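Wistley amplía en Tridbridge la recogida de demostraciones para su sistema de aprendizaje de manipulación

Tridbridge, 17 de septiembre de 2025

Wistley ha puesto en marcha una nueva fase de Undovlow, su programa de recogida de ejemplos para enseñar a robots de dos brazos a manejar objetos pequeños. La fase se desarrolla en el laboratorio de Tridbridge y se prolongará hasta finales de noviembre.

El equipo ha registrado hasta la fecha 635 demostraciones válidas. En cada una, un operador dirige los brazos a distancia y completa una tarea corta sobre una mesa, mientras el sistema guarda las imágenes de las cámaras, la posición de las articulaciones y la apertura de las pinzas. Con esos datos se entrena después un modelo que debe repetir la tarea por su cuenta, también cuando los objetos cambian de sitio.

Las tareas de esta fase se centran en recoger, soltar y ordenar piezas ligeras entre recipientes de distintos colores. La posición de partida se modifica en cada sesión, igual que la orientación de los recipientes y el brazo que inicia el movimiento.

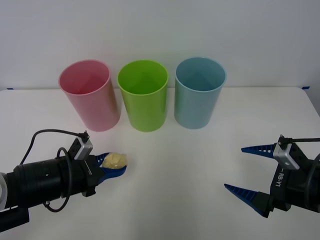 «En la primera fase grabamos demasiadas sesiones casi iguales», explica Albertina Simões, responsable de datos de Undovlow. «El modelo aprendía bien una disposición y fallaba en cuanto movíamos un vaso unos centímetros. Ahora dedicamos más tiempo a preparar la mesa y menos a repetir».

En el programa trabajan cinco operadores, que graban en turnos con pausas de 20 minutos. Antes de incorporarse, cada uno pasa por una formación de tres días con Duarte Frade, encargado de las sesiones de teleoperación. Frade revisa además las grabaciones descartadas, que se conservan aparte con una nota sobre el motivo: un agarre perdido, una cámara desincronizada o un movimiento que no corresponde a la instrucción.

Wistley ha decidido mantener en el conjunto principal los intentos en los que el operador corrige un error y termina la tarea. Según Simões, esas correcciones se eliminaban antes en el proceso de limpieza y el modelo no disponía de ejemplos para recuperarse de un mal agarre.

La revisión y el etiquetado corren a cargo de Magalhães, empresa colaboradora del programa desde su inicio. Su equipo, coordinado por Mercy Mwakalinga, divide cada demostración en pasos y redacta una instrucción breve para cada uno. «Si dos personas describen el mismo paso de manera diferente, guardamos las dos versiones», señala Mwakalinga. «Quien use el robot tampoco va a pedir las cosas siempre con las mismas palabras».

Al cierre de la fase, Wistley comparará el modelo entrenado con los nuevos datos y la versión anterior, en disposiciones de mesa que no figuren en las grabaciones. La compañía publicará un informe técnico con los resultados, incluidas las tareas no completadas.

Contacto para medios: Gonçalo Bettencourt, departamento de comunicación de Wistley, Tridbridge.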